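What the listings leave out this month

Our sceptical look at what is being sold and rented nearby, and at the words used to do it.

1. "Home office potential" at Stomora Court

Three of the units that came up at Stomora Court in April were advertised with a home office. I went to see two of them. In both, the office was the end of the hallway past the linen closet, with one outlet and no window. The floor plan handed out at the door called the same space "storage/flex," and I would trust the floor plan.

The asking price went up when the wording changed. One unit sat for 32 days as a one-bedroom with storage. It came back with new photos, the office line and a higher number, and the square footage stayed where it was. If you plan to work from home, bring a tape measure and ask for the width of the space with the closet door open. Ask too whether the building's internet contract is included in the monthly fee. The agent at Etska told me it was, then told me it was "being finalized." 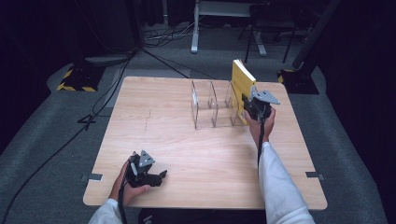
2. Fluria's "all-in" monthly fee

Fluria manages 68 units on the east side and has started printing "all-in fee" on its sheets. I asked for the breakdown and got a page with 18 lines on it. Water is in. Trash is in. Heat is in, up to a cap, and the cap isn't on the sheet. Parking is in for one car if a space is open, and there is a waiting list.

None of this is against the rules. A fee with a cap and a waiting list is still a long way from what most people mean by all-in, and I'd want the cap in writing before I signed anything. Get last winter's heating bills for the unit as well. Fluria says it can supply them on request, so request them. My own request has been open for three weeks – I'll print the figures if they arrive.

The same sheets promise "recent upgrades throughout." On the one I looked up, the city had two permits on record, one for a water heater and one for a bathroom fan. Plenty of work doesn't need a permit, of course. New kitchen wiring usually does, and the sheet mentions new kitchen wiring.

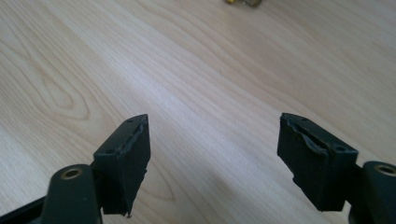
Dambrauskienė wrote in to say that I am too hard on Fluria, and that in her building the heat cap has never once been reached. She pays less now than she did when each utility came separately, and she would rather have one bill with some fine print than five without. Fair enough. She also says she has never seen the cap written down, and I'd still like to.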